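Home Notebooks Manipulation Cloth Entries Search

Grasp point selection on bunched cloth, wrist view only
Entry date: 2023-03-08
Recorded by: Inger Vídalín. Read by: Kumaresan Gowda. 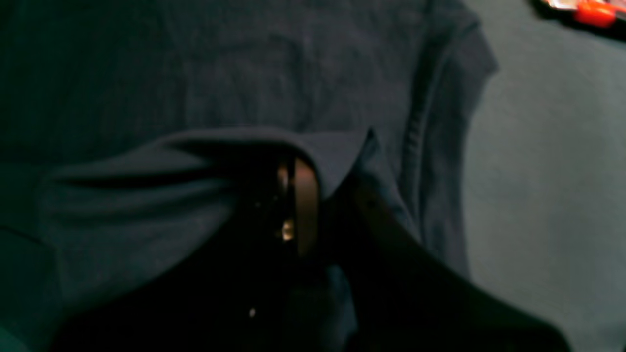 Wrist camera view, dark blue-gray cloth, gripper at the raised folds near the middle.

Purpose of the entry

This entry records the change in the fold-ranking step and the first comparison with the January version. The comparison covers the wrist camera alone. The overhead camera was disconnected at the controller for the whole session so that no depth data from above could enter the ranking.

Background

The January version of the method (Lodosum branch) chose a grasp point by finding the highest ridge in the image and placing the fingers across it. Performance on light-colored towels was acceptable. On dark cloth the method often preferred a stitched seam to a fold. A seam gives a lighter ridge with a darker groove beside it, and at the resolution of the wrist camera this pattern resembles a shallow fold closely enough to receive a high score. A grasp placed on a seam lying flat against the surface usually closes on nothing, or drags the cloth sideways without lifting it.

Gunhild Egilsson proposed that the ranking should look for the hollow under a fold and give less weight to the ridge over it. A fold that can be grasped must have space beneath it. In the image this space is a dark region with a rounded upper boundary. A seam has a groove but no such region.

The wrist view above is useful for discussion because both features are present. The long seam on the right side runs down beside the central folds, and the arched fold across the middle has a nearly black hollow under its lip. The January ranking, run again on this image, gives its first choice to the puckered middle section of the seam. The revised ranking gives its first choice to the arch.

Method

The revised ranking has 3 terms: ridge height, hollow area, and distance from the nearest outer edge of the cloth. The hollow term is computed on the image after the gripper mask has been applied. The mask must be exact for this reason. The gripper is black, the hollow is close to black, and where the two meet in the image there is very little contrast. With the old mask, part of the gripper outline was counted as hollow and the score rose as the fingers approached. Kolbrún Eskildsen has redrawn the mask from the calibration set, and the inflated scores no longer appear in the replayed sequences.

Weights were fitted on 2,000 stored wrist images from the Viltico set. The comparison was then made on 300 images held back from fitting. Labels for the held-back images were prepared by Inger Eskildsen before either ranking was run. A label marks every region that she considered a usable fold. A first choice inside any marked region is scored as correct.

Result

The revised ranking placed its first choice inside a marked region more often than the January version in each of the cloth groups. The gain was largest for dark cloth with visible stitching and very small for plain light cloth, as expected. The full table is in the results folder under the Skirley heading and is not repeated in this entry.

The remaining errors fall into two kinds. In the first, two layers lie close together and the dark line between them is thin. The hollow term gives it almost no area, although a person would probably regard the upper layer as graspable. In the second, the cloth darkens toward one side of the image until no detail can be separated. The method then reports a large hollow where there may be only flat fabric in shadow. A minimum contrast along the upper lip removes most of these cases but also rejects some correct ones. The threshold is set at 4 gray levels for now – this value was chosen by inspection and has not been fitted.

Points raised in review

Kumaresan Gowda noted that the labels come from one person and that agreement between labelers has not been measured. A second set of labels is required before the result is quoted outside the group. He also asked whether objects on the surface near the cloth affect the ranking. They should be excluded by the cloth segmentation, but this has been assumed and not tested.

It should also be stated that the comparison concerns the selection of a point. It does not measure whether the cloth is held after the fingers close. Those trials are entered separately in the Tkachuk notebook.

Actions

Second labeling of the held-back images: G. Egilsson.
Test of the segmentation with objects placed close to the cloth border: I. Vídalín.
Fit the contrast threshold with the other weights and report the change: K. Eskildsen.
Archive the old gripper mask – do not delete it, as the January figures depend on it.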